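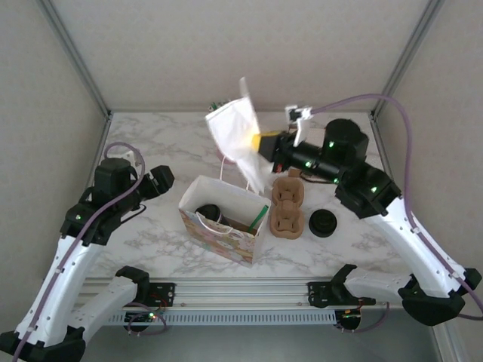 Setting Up Prodden on an Old Tablet Before You Hand It to a Four-Year-Old

Prodden is the game where you run a small post office in a town called Pruvivholm. Kids sort letters by shape, color and first sound, weigh packages against each other, and drive a truck very slowly past some ducks. Ours has delivered the same parcel to the same goat for most of February and considers it important work.

The game is easy. The tablet is the hard part. A hand-me-down tablet is full of your old email and a store that will sell a preschooler anything, so give yourself an evening with the child asleep.

What you need

A tablet with 2 GB of free space. We used a Farkden that had been holding down cookbooks.
A charger that fits it. Check before you promise anything.
A grown-up account for the app store, and the password to it, which you last typed years ago.
Headphones with a volume limit, if you value your own thoughts.

Step 1. Wipe it

Do a full factory reset. Deleting your apps one by one takes longer and always leaves something behind, usually the thing that plays a loud sound. Copy off any photos first. Plug the tablet in while it resets, and leave it alone even when the progress bar appears to have died.

Step 2. Set up the grown-up profile

Sign in with your own account and run every system update. There will be several. When the tablet claims to be up to date, restart it and ask again.

Then go to the store settings and turn on "require password for every purchase." The default on a lot of tablets lets you buy freely for a while after one password, and a child can do a lot of shopping in that window.

Step 3. Make the kid profile

Add a second user and pick the child option. Enter the real age. If you round up, you get the reading games and a discouraged kid. Turn off the browser, the camera if you don't want 200 pictures of a nostril, and anything called "discover."

Step 4. Install Prodden

Install it from the grown-up profile, then share it to the kid profile. On the Farkden that was under Apps, then Shared, then a gray button that didn't look like a button. The first download is small and misleading. The rest arrives when you open the game, so open it once yourself on your home Wi-Fi and let it fetch the town.

While you're in there, tap the mailbox in the top corner and hold it until the parent menu opens. Change these:

Stamp Shop: off. It sells truck hats.
Music: low. There are two songs.
Sound hints: on. The game says the letter when a kid touches it, and a kid who can't read yet needs that.
Difficulty: "New Clerk." You can move up to "Postmaster" later. Postmaster adds addresses, and the goat moves.

Step 5. Test it offline

Turn on airplane mode and play for a few minutes. Go inside every building. If a door shows a spinning envelope, that part didn't download, and you will find out about it on a highway. Reconnect, open the door again, wait, repeat. The bakery took us three tries.

Step 6. Set a timer that isn't you

Set the daily limit in the kid profile. We picked 60 minutes on Sunday and half that on other days. When time runs out the tablet says so, in its own voice, and for once you are not the villain. Turn on the early warning too, so the truck can get back to the depot. Skipping that warning was our worst decision of the month.

Step 7. Play the first round together

Sit down for the first few deliveries. Show how to drag a letter to a slot, then put your hands under your legs and keep them there. Wrong slots are fine; the letter just slides back out with a polite cough. Ask which package is heavier before the scale moves. You'll get a wild guess and a long explanation, and the explanation is the good bit.

If something goes wrong

The game opens to a blank blue screen: close it and reopen it. If it's still blue, clear the cache from the grown-up profile. Don't clear the data unless you're ready to explain where 500 stamps went.

No sound: check the switch on the side of the tablet. Then check the headphone jack for raisin.

The kid profile asks for your password constantly: an update is waiting. Switch over, run it, switch back.

The child wants Kyei instead: that's the volcano one from the same store shelf. It's fine, it needs its own download, and steps 4 and 5 apply all over again.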